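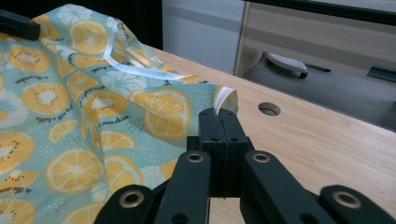

Hands wanted for Folto, a machine that may one day fold a dish towel

Shared workshop, Ngui Yard, Eltedville
Evenings, starting in April
Paid, modestly. See below before you quit anything.

Folto is a pair of robot arms being built on the back bench at Ngui Yard, between the drill press and the shelf of other people's paint. The aim is to have it take small pieces of household fabric out of a pile and fold them. It has been going for 2 years. In that time my sister has had a baby, moved to Kernbridge and folded, by her own estimate, everything.

The arms are in decent shape. They go up, down and sideways, and stop when told, which took most of last winter. They have no idea what to do with cloth. Cloth is a rotten thing to hand a robot. A box looks like a box from any side, while a napkin looks like a different napkin every time you let go of it. So I am doing what plenty of better-funded people do and having humans show it how. You hold a gripper in your hand, the camera mounted on it sees roughly what the robot's own would see, and you do the job with two jaws and none of the fingers you were born with.

I need four or five people to do that, plus one person who is better at hinges than I am.

THE FOLDING JOB

You come in for an evening, take a gripper and work through a stack. Pick up an edge, bring it to another edge, flatten, let go, next. The current grippers have blocky jaws on flat linkage arms that spread and close, with grommets at the pivots. They are comfortable for the first half hour. After that you will have opinions, and there is a notebook for those.

The fabric is whatever I could get. There is a printed piece in pale aqua with citrus and kiwi slices all over it and cheerful little script in between, and you will see a lot of it. The busy print is useful to us, as plain white cloth gives the camera very little to go on. The satin binding is slippery and catches the light, so the software hates it. I would like many, many tries at edges like that one, from people who grab them differently.

So far we have 1454 usable folds. Another 222 had to be thrown out, mostly mine, mostly from one night when I had the camera settings wrong and kept going anyway.

What I'm looking for:

Patience of the dull, durable sort.
One working hand you don't mind tiring out. Left-handers very welcome, we have none.
Willingness to do a fold badly and leave it bad. If the corner slips, let it slip and carry on. Tidy people find this harder than they expect.
No robotics background needed. If you have one, please bring it quietly.

You must be 18 or over, and able to get to Ngui Yard and back at night under your own steam. The last bus toward Kernbridge goes at 10:15 p.m. and has never once waited.

THE HINGE JOB

One person, a few evenings a month. The grippers wear at the pivots, and once a joint gets sloppy the jaws stop meeting squarely and we lose the thin stuff. I have tried tighter holes, looser holes and swearing. I'd like someone who has made small linkages before, in any material, for any reason. Puppets count. So do bike parts and cabinet hardware. You would have the run of both 3D printers, one of which works, and a say in what the next version of the jaws looks like.

MONEY AND TERMS

Folding pays by the session, $40 for two and a half hours, with a break in the middle. The hinge job is paid at the same rate, plus materials if you show me a receipt. All of this comes out of a small grant from the workshop and the sale of my second-best bicycle, so the budget runs to almost 200 hours of other people's time and then it stops.

The recordings show the bench, the cloth and now and then a sleeve. We don't record sound. If your face wanders in, that take gets deleted, and you can ask to see anything you made before it goes in with the rest. There's a one-page form to sign. I wrote it myself, so it is at least short.

What you won't get: shares, a title, or a robot that folds your laundry. You will get your name in the build log if you want it there, and coffee of the kind that comes in a very large can.

THE SPACE

Ngui Yard is the low building behind the tire place on the Eltedville side of the tracks. Ground floor, no steps, one heavy door that needs a shoulder. It's heated to a point. The bench is a light wooden table with a cable hole in it, and the hole has eaten two pencils and an Allen key, so keep your earrings on. You can do the work sitting or standing, and we have a stool that goes low enough for anyone who wants it. Others will be in the building most nights, usually sanding. Bring ear protection if you are fussy about sanding.

HOW TO APPLY

Leave a note in the Folto tray by the sign-in sheet, or write to me through the workshop's message board. Tell me which job you want, which evenings you can't do, and how you fold a fitted sheet. There are no wrong answers to the last one, though "I don't, I roll it into a ball" will move you up the list, as I'd like some company.

I'll ask everyone who looks likely to come in for a short trial, which is paid too. You fold ten cloths, I watch and say nothing, and then we talk about whether you could stand to do it again.

Rizal Goh
Folto, back bench, Ngui Yard

P.S. If you have old dish towels, pillowcases or baby blankets you can spare, washed please, the box is under the bench. Stains are fine. Fitted sheets can wait for version three.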